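Visitors' afternoon at Skudari, February

Skudari opens its workshop to the public twice a year, and most of what people see there happens on a screen. The company builds kitchen simulations for training robot arms. Its main product, Omport, is a set of virtual homes where an arm can practice household jobs before anyone tries them with real dishes. I sat in on the afternoon session and then talked with the engineer who ran it. She asked to be quoted by job title only.

"People come in expecting a robot to hand them a cup of coffee," the engineer said. "We put them in front of a monitor. Some of them are disappointed for the first ten minutes."

The room had folding chairs and one large display. The sessions that day drew 145 visitors, she told me, a lot of them parents with teenagers. The demonstration was a run in one of the Omport kitchens, shown from several views. She switched first to the view from the gripper, looking out past its own fingers.

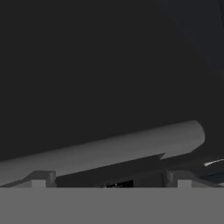 I asked how much an arm can work out from so little light. She said that depends on what it has been trained on, and that the team makes some of its rooms dark on purpose.

"A real kitchen at six in the morning is dark," she said. "If every practice room is lit like a furniture store, you get an arm that only works in a furniture store. So we turn things down. We also move the lights, change the floors, and swap the cabinets."

Omport now has 194 kitchens. Each one starts as a floor plan from Gezer, a small design shop a few streets away, and gets filled in by hand. The engineer said the filling in takes longer than anyone budgets for. Cabinet doors need hinges that swing the right way. Dish racks have to slide and stop. One kitchen took 38 days, mostly over a drawer that kept passing through the oven.

"You'd be surprised how much of my week is drawers," she said.

A man in the second row wanted to know why she didn't just use a real kitchen. She told him they have one, in the back, and that it is good for checking results. It is slow for everything else. If a plate breaks, somebody sweeps. In the simulation she can put the room back the way it was by pressing a key.

Then she pulled the view back so the group could see the arm and the kitchen together, and the teenagers moved their chairs up.

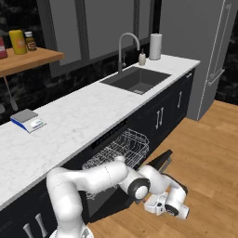
*The arm in front of the open dishwasher in one of the Omport kitchens.*

Dishwashers get more requests than any other appliance, according to the engineer. Ovia, which runs assisted living apartments, asked Skudari for them first. Its residents had said that bending down to a low rack was the chore they would most like to give up.

"It's a hard one," she said. "The door is down there in the way, so the arm has to reach over it or come in from the side. And wire racks are a pain. They're thin, and there are a lot of them to bump into."

I asked when an arm might do this in an Ovia apartment. She wouldn't give a date. The next step is a longer trial in the back kitchen with plastic plates, and after that the two companies will talk again.

The last session ended at four. A girl who had sat through it twice asked if she could try the controls, and the engineer gave her the chair.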